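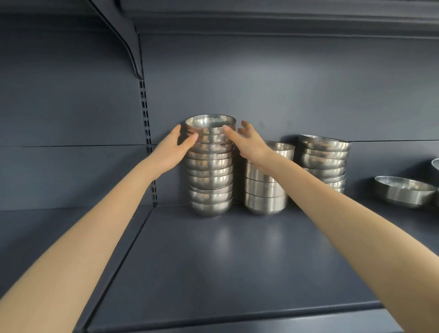
Two hands on the tall stack, gray store shelving.

Everybody wants to talk about the arm. I want to talk about the shelf.

We look after one machine, a shelf-stocking cell at the Kemirton site. Bought through Domance, gripper from Plimov. Good kit, no complaints. Most of my repair log has nothing to do with either. 71 faults logged since April and the big pile is one thing: stack not where the program says it is. A bit left. Leaning. Top bowl tilted so the rim reads wrong and the fingers close on air.

And every time somebody opens a ticket for "gripper fault". So we pull the gripper, check the pads, recalibrate, put it back. Morning gone. Same fault by 2 pm, becuase the gripper was fine.

My view, and I've had arguments over it – the shelf is part of the machine. Set it up like part of the machine. That means a person does it, by hand, both hands, slowly. Steel bowls are the worst for this. They nest, they shine, they lean. Grab a stack one-handed and the bottom one stays square while the rest creeps.

Mansilla wants to sell us a vision upgrade to sort all this out. Maybe it would. I've seen the quote. I'd spend 6 minutes a shift on straightening first, then see whats left in the log.

Also clear the shelf before you start the cell. Keys, fobs, pens, all of it. A key on the board is a pick error waiting to happen and probably a scratched pad too. 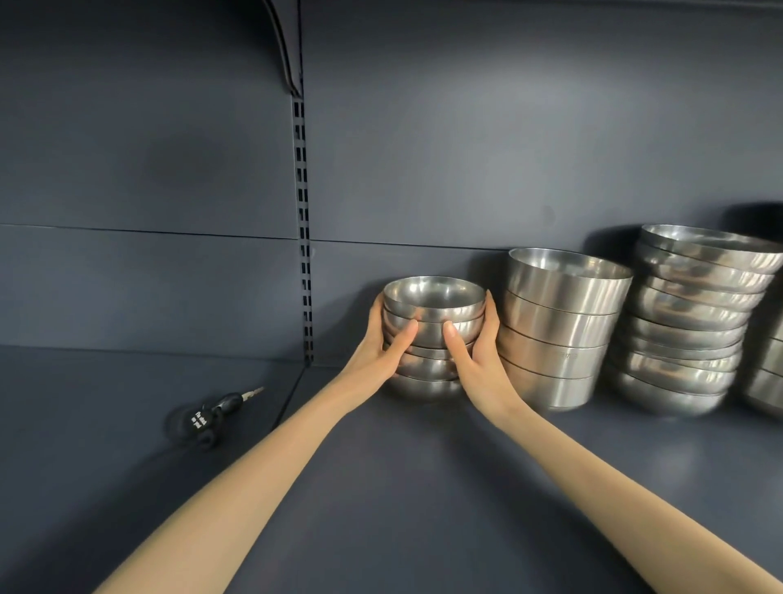

What I'd change

Put shelf setup on the maintenance sheet, same page as grease and belt tension. Ours has 251 lines and not one mentions the shelf. Sign for it. Give the job to whoever restarts the cell, not whoever happens to be walking by.

Stop calling it tidying, too. Tidying gets skipped when its busy. Setup doesn't, or at least you get shouted at.

Domance say the next manual will have a section on it. Fine. I'm writing ours tonight – one page, taped to the cabinet door.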